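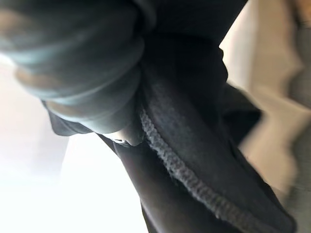 The Flurnholm and Dokadholm moth survey has come through its first spring, and we're delighted with how it has gone. Since the grant from the Zellthorpe Fund arrived we have had light traps out in both villages on every night that was dry and still enough, and the list of species has reached 165, which is far more than we dared put in the application. Spring nights were cold, mind you. Standing beside a trap at one in the morning calls for layers, and our notes for new recorders now say to bring something dark, thick and soft, like the bunched-up dark garment in the photo, since moths come in to the lamp and quite a few will settle on a pale jacket instead of going in the trap. Hats too!

This report covers the work up to 2021-05-21. The spending sheet has been sent to you separately, so we'll keep money to one section and use the rest to tell you what we've been finding.

Traps and sites

We now have 12 traps. Most of them are simple wooden boxes with a funnel, a lamp and a stack of egg cartons inside for the moths to rest in. The first batch leaked at the lid after heavy rain and we lost two nights in Dokadholm before we worked out that the rain guard was sitting too low. Raising it on longer bolts fixed it. The later boxes were built that way from the start and have stayed dry.

Flurnholm has the gardens, the old orchard and the strip of willows by the creek. Dokadholm is more open, with heather on the ridge and a wet meadow below the school. We picked the two places because they are so close together and so different, and the lists already show it. The willow strip has been wonderful – one mild night there gave us more moths than the previous week put together, and we were still working through the egg cartons at breakfast.

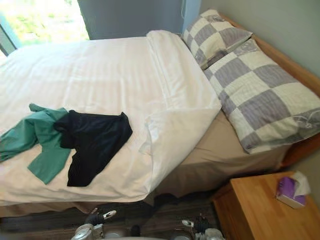 The ridge is slower. It is windy up there, and a trap that rattles all night catches very little. We have moved that one down behind the stone wall, and the numbers have picked up. Emperor moths are flying on the heather by day, so we have added a daytime walk to the plan, with no lamp needed at all. Families have taken to it. Children are much better than we are at spotting caterpillars.

Records and checking

Each morning's catch is written on a paper sheet at the trap, then typed into the shared list. Anything we can't name is photographed against a plain background and held back until someone with more experience has had a look. The pugs are giving us the most trouble, as they do for everybody, and a handful are down simply as "pug". We would sooner have a gap in the list than a wrong name in it.

The Garg trap, which runs on a battery and a timer, has been tested in the orchard beside one of our wooden boxes. It catches less but needs no extension cord, and that opens up the far end of the meadow. We'd love to try it there in June.

Money

The grant was $3000. Lamps and batteries took the largest share, followed by lumber and hardware. We have not yet spent the amount set aside for the printed guide, as we'd like the summer species in it. If you would prefer that part spent sooner, please let us know and we can print a spring edition first.

Taking part

Open mornings have been the happy surprise of the season. We open the traps on the village green at Flurnholm, pass the pots around, and let everything go in the long grass afterward. People who came for ten minutes have stayed for two hours and gone home to leave the porch light on.

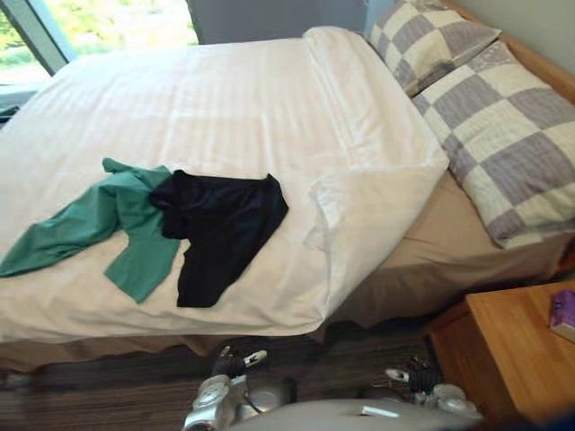 One Dokadholm resident wrote to us that she had lived beside the meadow most of her life and had always thought of moths as small brown things that got into the closet, and that after seeing an elephant hawk-moth in a pot, pink and olive green, she wanted a trap of her own. She has one on loan now, and her sheets are some of the neatest we get.

Coming up

Hawk-moths are only just starting, and the short nights will bring the big catches. We plan to run both villages on the same nights through June so the counts can be compared fairly, hold a late-evening session at the orchard with the sheet and lamp, and get the meadow trap going. We also need a second set of reference books, because the one we have is always in the other village.

Shares: 12
Comments: 2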